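FOR IMMEDIATE RELEASE
24 September 2021

Calden Local History Room Opens on Main Street

CALDEN — The Town of Calden has opened a local history room on the ground floor of the town office on Main Street. The room holds maps, photographs, school records and business ledgers from Calden and the nearby settlements of Ponlow and Gunell. It is free to use, and no library card is needed.

Calden is a farming and former sawmill town on Bailly Creek, 32 miles from the county seat. Its population at the last count was 2,941. The first settlers called the place Gunell Landing, after the family that kept the ferry there. When the railroad was built it passed to the north of the landing, and most of the stores and both churches moved uphill to be near the depot. The landing kept its old name and is now the settlement of Gunell, with a few houses and a cemetery.

Until this year the town's papers were kept in three places: the vault at the town office, a closet at the old high school and the back room of the former Bailly Mercantile building. The Mercantile papers were moved in March, when the roof there was being replaced. The others followed over the summer.

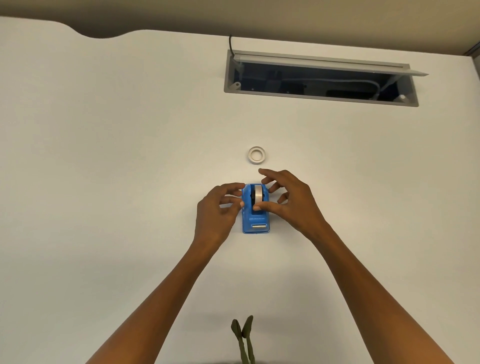 The collection is strongest for the sawmill years. It includes payroll books from the Ponlow mill, timber maps, and letters between the mill office and the railroad over freight rates. There are also plat books, cemetery listings and a run of high school yearbooks with only a few years missing. Anyone wanting to make notes can work at a white desk with a long cable tray set into the top, and laptops are welcome. A blue tape dispenser is kept for labels and wrappers, but tape is never to be used on the papers themselves, including those that are already torn.

"People have been asking where the mill books went for as long as I have worked here," said Genji Maruyama, town clerk. "They were in the vault behind the tax rolls. Now a person can come in and look up a grandfather's name without making a special request."

Maruyama said the payroll books draw the most questions by mail. They list each worker by name, job and day rate, and in many cases give the boarding house where the worker lived. Families who left when the mill closed have written from several other states to ask for copies.

The earliest item in the room is a hand-drawn map of the ferry road from the landing to Ponlow. It shows seven crossings on Bailly Creek, only two of which have bridges today. The original is stored flat in a drawer and will be brought out on request. A full-size copy hangs by the door.

The town has also added 70 photographs from the estate of a former depot agent. They show the depot, the stock pens, the 1927 high water on lower Main Street and a number of people who have not been identified. Prints are in a binder with blank lines under each one, and residents who recognize a face or a building are asked to write in what they know.
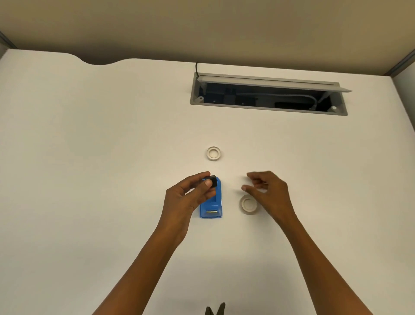

Can family papers and photographs be donated to the room?

Donations are accepted if they relate to Calden, Ponlow, Gunell or the farms along Bailly Creek. Owners who want to keep their originals can have them scanned at the town office and take them home the same day.

The room is open during regular town office hours and closes for lunch from noon to 1 p.m. Copies are 25 cents a page. Mail requests should give the full name of the person or place being looked up and the years of interest, if known.

Parking is available behind the building — enter from Depot Street. The rear door has a ramp.

Contact: Genji Maruyama, Town Clerk, Town of Calden, Main Street, Calden

###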